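Hanging vs. folding for lightweight smocks: wrinkle problem

Workroom & Laundry board > Care and storage

tallow_bin
Posted Monday, 7:12 am

We run a small ceramics and print studio and keep a stock of smocks for classes. Thin woven fabric, 58 percent cotton, the rest polyester. Until August they were folded on open shelves. I moved them to a rail to save shelf depth, and now they come off the rail with a crease across the chest and a bump at each shoulder. Folded, they had two sharp lines and nothing else.

Current routine: warm wash, medium spin, tumble on low until nearly dry, then onto the hangers. Hangers are the thin wire type from a dry cleaner. The rail is a Pokholm, the single bar one with casters.

Is this a hanger problem, a drying problem or a spacing problem? I would prefer to change one thing at a time.

hemgauge
Posted Monday, 7:40 am

Shoulder bumps are the hanger. Wire concentrates the load on a narrow line, and damp cloth takes the shape of whatever it rests on. Use a contoured hanger with a wide end. The hanger should stop just short of the shoulder seam. If it extends past the seam you get the bump in the sleeve head, and it will not fall out on its own.

The chest crease is something else. How tightly are they packed?

tallow_bin
Posted Monday, 7:58 am

Tight. I can get a hand between them but not much more. The bar is 100 cm and it is full end to end.

quoin_key
Posted Monday, 8:31 am

Then you have your answer. Compressed garments crease where the next one folds against them. Take a third of them off and look again after a wash cycle.

I disagree on the hangers, though. I have used wire for years on poly blends with no bumps, provided the garment goes on dry. The instruction that matters is "dry," and "nearly dry" is where the original post goes wrong.

hemgauge
Posted Monday, 8:50 am

Putting a thin blend on the hanger fully dry out of a tumble dryer means the dryer creases are already set. Slightly damp on a proper hanger, smoothed by hand, then left with air on both sides, is the standard way to skip ironing. It does not work on wire. We may be describing two different methods, and either is fine if followed all the way through.

quoin_key
Posted Monday, 9:04 am

Fine. But mixing them is what produces the bump.

lintscreen
Posted Monday, 10:22 am

Adding a point about load size. Our dryer is a Drummond with a 9 kg drum and the manual figure is for cottons. For easy-care fabric we run it at less than half of that. An overfilled drum dries the outside of the bundle and leaves the middle damp and twisted. Those twists look like hanging creases later, so people blame the rail.

Check a few smocks as they come out of the drum. If the crease is already there, moving hangers around will not help.

tallow_bin
Posted Monday, 12:15 pm

Checked one load. Some creasing at the hem and sleeves straight out of the drum, nothing across the chest. So the chest crease is the rail and the rest is partly the dryer.

I also tried the Jollus spray on two of them. It relaxed the soft wrinkles and did nothing to the hard crease.

quoin_key
Posted Monday, 12:37 pm

Expected. Sprays wet the surface and let the weight of the cloth do the work. A light smock has very little weight. Use a steamer and hold the hem taut.

gusset_77
Posted Monday, 1:20 pm

Contrary view: go back to folding. A smock is workwear, it gets clay on it within the first hour, and shelves hold more. Fold in thirds lengthwise, then roll loosely from the hem. The hard lines go away and you can see the size tag if you roll with the collar out. We keep ours in Gulum crates under the benches.

hemgauge
Posted Monday, 1:44 pm

Rolling works if they are bone dry when they go in. Any moisture in a closed crate and they smell by the end of the week. Open crates are better.

tallow_bin
Posted Monday, 4:05 pm

Shelf depth is the reason I moved them, so folding is out unless the rail fails completely. I have spread one batch out so nothing touches on either side, and shut the dryer off earlier. Still on the old hangers for now.
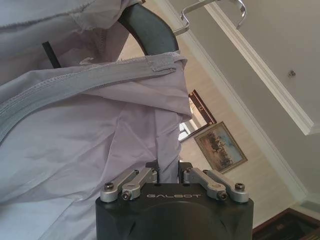 The soft ripples I can live with. They drop out once the smock has been worn for a few minutes. What I am watching for is a hard line, and I will not know about that until the batch has hung overnight. If the chest crease is gone, spacing was the cause and I will change the hangers next.

lintscreen
Posted Monday, 4:31 pm

Sensible order. Button or tie the top closure while they hang. An open neck lets one side slide down and the front dries skewed.

quoin_key
Posted Monday, 4:48 pm

Agree on the closure. Disagree on stopping the dryer earlier while still on wire, for the reason already given.

hemgauge
Posted Monday, 5:10 pm

Seconded, for once. If you buy hangers, measure across the back from seam to seam on the smallest smock and buy to that width. One size for the whole rail is easier to manage than three.

tallow_bin
Posted Monday, 5:26 pm

Will measure tonight.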